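Drinking tea at the right time of day

13 Feb 2022

281 shares

When I moved to Wovside I brought with me two suitcases and a very strong habit of drinking black tea until midnight. In the home of my parents the kettle was never cold. We drank tea after breakfast, tea with the neighbors, tea when there was bad news, and then a last glass before bed, quite dark, with a spoon of cherry jam on the side. I slept well with all of this when I was twenty. I am not twenty now, and for the last years I did not sleep so well, and I blamed the street, the pillow and the upstairs washing machine before I looked at the tea.

So in September I decided to change the order of my tea day. I did not want to give up tea, I only wanted to move it to other hours. I have written a little on this blog about bread and about my balcony tomatoes, and a few readers asked for something on tea, so I will put down what I did and what I think of it now. I am not a doctor and I do not sell anything.

The first thing I had to learn was how much tea I was drinking. I always said "a cup", but a cup in my family was a small glass, and here in this country a cup is a mug. I filled my usual mug with water and poured it into the measuring jug, and it came to 300 milliliters. The little glasses at home hold less than half of this. I had kept the same number of cups when I moved, and I doubled the tea without one thought about it.
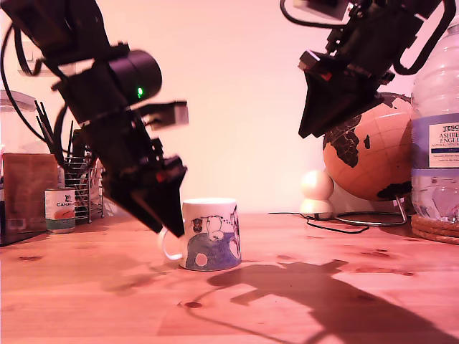
The morning

In the morning I did not change much. I drink a strong black tea, from loose leaves, and I buy it in Edcombe at a shop called Tillman, where they keep the leaves in deep drawers and weigh them in front of you. The bus to Edcombe is slow and goes by every village that exists, but I like this trip. I buy enough for the whole month. The tea I take is the plain one from the lower drawer. The expensive one I have tried, and it smells of smoke and wet garden, and I understand that other people love it.

I warm the pot first with hot water and pour this out. My grandmother did so, and I would feel guilty if I did not. Then the leaves, then the water when it is fully boiling. For black tea I do not accept water that "was boiling a moment ago". In cafés they often bring you a mug of such water with the bag lying beside it on the saucer, and I drink it politely, but it is a sad drink.

The second mug comes late in the morning, and here was my first mistake. I used to let it stand beside the computer until it was cold, and then I would drink it quickly and make a new one, because I felt that I had not really had any. Now I take the second tea away from the desk. I sit at the kitchen table and look at the yard. It sounds like advice from a magazine, I know, but I drink less this way and I remember that I drank it.

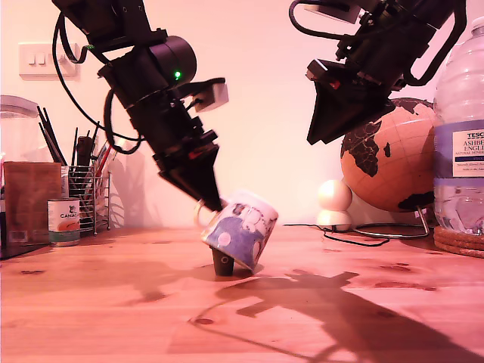

How long should black tea stay in the water?

3 minutes is right for most leaves if you drink it without milk. With milk you can leave it a little longer. After that it does not become much stronger, only more bitter, and for a stronger tea it is better to put more leaves at the beginning.

The afternoon

This was the difficult part. My rule is that after 2 p.m. there is no more black tea. I chose this hour without science. A woman at the library told me that she stops at noon, and another person told me that four o'clock is fine, and I made something in the middle that I could believe in.

The first week I had a headache every afternoon. It sat behind the eyes and made me short with people. I was near to writing off the whole plan. In the second week it was smaller, and then one day I noticed in the evening that I had forgotten to have it. If you want to try the same, I would say do not start in a week when you have a lot of work or guests in the house. I started in a week when I had both.

What to drink in place of it was a question for me. In my language we call mint in hot water "tea" as well, so it was easy to make peace with it in words, but the tongue knows the difference. Mint I can drink one time in a day and not more. Chamomile tastes to me of being ill. Rosehip is good if you give it a long time and if you do not expect it to be sweet only because it is red. What I like best is dried apple peel with a small piece of cinnamon. I dry the peel myself on the radiator, on a piece of baking paper, and the whole room smells like a cake that is not there.

On the side of the mugs

I must say also something about what I drink from, because I changed my mind on this. I came here with the opinion that tea belongs in glass. You see the color, you see if it is ready, and your fingers tell you when it is too hot to drink. A thick mug hides all this. But in winter the glass gets cold so fast that you have to hurry, and hurry was exactly my trouble. A ceramic mug with a good handle lets you be slow.

I look for a handle where more than one finger can go in, and a rim that is not too thick. A white inside is best for tea because you can judge the color almost as well as in glass. Dark inside looks beautiful in the shop and at home you never know what you are drinking. 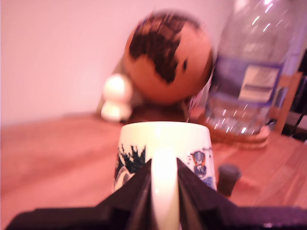
White ceramic mug with a dark print, handle to the front.

For brown stains inside a mug I use baking soda on a damp cloth. I rub it softly and rinse two times. Do not use the rough side of the sponge on the outside if there is a print that you like. I lost in this way the whole of a blue fish, which was a present, and I still drink from the mug, but it is now a mug with a tail.

The evening

In the evening I kept the glass and the jam. I was surprised how much of my habit was this and how little was the tea. I pour the apple peel into one of the old glasses, I put the cherry jam in the small dish, and it is close enough. There is a company, Vusavitz, that makes a jam near to the one from my childhood, a little too thick, but with whole cherries. Sometimes Tillman has it on the shelf by the door and sometimes not. When they have it I take more than I need.

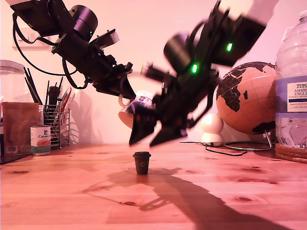
My sleep is better, I can say this with a clear heart, though it is not perfect. I still wake up when it rains hard. But I do not lie for hours any more with my heart working like I have climbed a hill, and in the morning the first tea has a real effect on me, which it did not have for years. Before, I think, I only drank it to arrive at zero.

There were exceptions. At New Year I drank black tea until very late with my cousins on the telephone, all of us with our own kettle in our own country, and the next day I was tired and not sorry. When I visit my parents I will not ask my mother for apple peel. I will drink what is in the glass.

I have still one problem to solve, and it is the guests. When people come to me after dinner they ask for tea and they mean real tea, and I make it for them, and the smell of it is so good that I go to stand at the window for a bit. If someone has found a drink without caffeine that smells like a strong black tea from the first minute, please write to me which one. I have tried the red bush tea from the supermarket and it was pleasant, but it is a different animal.

Next time I will write about the tomatoes again, as the seeds have to be started soon and I have not yet washed the pots.

2 comments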